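About Okonow

Okonow is a small language school in Drallow. We teach English to adults who already live and work here, and we have done it since the year 2000. The school has four teachers, one office, a kitchen that is used more than the office, and classes six days a week.

Who started it

My name is Eleni Radonjić and I am the director of the school. I came to this country as a grown woman with two suitcases and a diploma in civil engineering that no employer could read. My English at that time was good for technical drawings and very bad for the telephone. I learned the telephone part at the counter of a hardware store, where I worked for three years, and where the customers were mostly patient with me.

In the evenings I helped some neighbours with their letters from the bank and from the school of their children. First it was two people at my table, then it was more people than chairs. A friend suggested that we rent a room. We took one above the old Camenzind bakery, on the second floor, with a radiator that made a noise like a person knocking. The first course started there on 5th March with nine learners, one whiteboard and a box of photocopied forms.

The name Okonow has no deep meaning. It is the name of the street where my mother grew up, and it was short enough to fit on the door.

What we teach

Our courses are for the English that people need during an ordinary week. We practise how to call in sick, how to ask a landlord to repair a window, how to speak with a doctor about a child, and how to understand what a supervisor means when he says "whenever you get a chance". Grammar is taught in every course, but we bring it in when the conversation needs it.

There are five levels. Each course has 36 lessons, and a learner who misses some of them can join the same lesson with another group when there is a free seat. Before you begin, you meet one of our teachers for a short talk and a page of writing. This is not a test which you can fail. It only tells us where you will feel comfortable and still learn something.

We also offer:

Evening courses for shift workers, with a timetable that changes every two weeks
A Saturday morning course for parents, with a play corner in the next room
Writing help, by appointment, for job applications and official letters
Pronunciation lessons in pairs
Courses at the workplace, for employers in Drallow and nearby

The workplace courses began with Plindanar, a company that makes doors and window frames. Their production manager wanted the people on the floor to be able to speak up in the safety meetings. We went there two times a week before the early shift, and we learned a great deal of vocabulary about hinges. We still teach there, and some of our first learners from that group are now leading the meetings themselves.

How our lessons look

A lesson takes ninety minutes and has a break in the middle. The groups are small, never more than twelve. Our teachers don't use one book from the first page to the last. They choose from several books and from real material such as bus timetables, tenancy agreements, recipes and the local newspaper. Learners are welcome to bring something of their own, and many bring a letter that arrived that morning.

We ask everyone to speak English in the classroom. In the kitchen you may speak what you like. At the moment I can hear a good number of languages through the wall while I am writing this page, and somebody is laughing, so I suppose the break will be a long one.

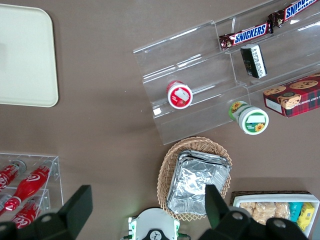
Snacks and drinks, with Snickers on the stand.

Our teachers

All teachers at Okonow have a recognised certificate for teaching English to adults. Three of them have learned English as a second or third language themselves. We think this is a strength, and our learners often tell us the same. A teacher who once had trouble with "the" and "a" can explain them with a certain sympathy.

The teachers meet every second week to talk about their groups and to exchange material. Once a year, in July, the school closes for two weeks and we use some of that time for our own training. Last summer the subject was teaching people who had little schooling in their first language, and we have changed our beginner level quite a lot as a result.

Where we are now

We left the room above Camenzind when the bakery moved out and the building was sold. Since then we are in the former public library in Drallow, on the ground floor. There are three classrooms, a quiet room with dictionaries and two computers, and the kitchen I mentioned. The entrance has a ramp and the doors are wide enough for a wheelchair or a double stroller.

So far 1456 learners have finished a course with us. We keep the list by hand in a green book, together with the first languages of our learners, and on the last evening of each course everyone signs their own line. Some people look for the name of their mother or their brother from earlier years.

Fees and enrolment

New courses begin in the fall, in the winter and in the spring. The fee can be paid at once or in monthly parts. If the fee is difficult for you, please talk to us before you decide against a course — we keep several places at a reduced price, and you will not be asked to explain your situation in front of other people.

You can enrol in person at the office from Monday to Saturday. Bring a piece of identification and, if you have one, a certificate from an earlier course. If you want to see a lesson first, tell us which evening suits you and we will find a chair for you.

We answer every message, and we answer in simple English. Please do not worry about mistakes when you write to us.

Eleni Radonjić
Director, Okonow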